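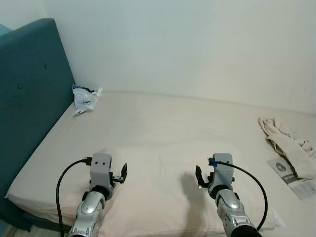 *The teal headboard, with the cream fitted sheet on at last.*

8/11/19

I've wanted a headboard with buttons since we moved to Brernville, and I finally gave in this July — after 2 evenings of going back and forth over the color, I'm embarrassed to say! The room has such plain white walls that the blue-green does all the work. I still have to clear off the plastic bag and the folded pamphlet, and then comes the top sheet, if I can remember which closet shelf I put it on when we unpacked.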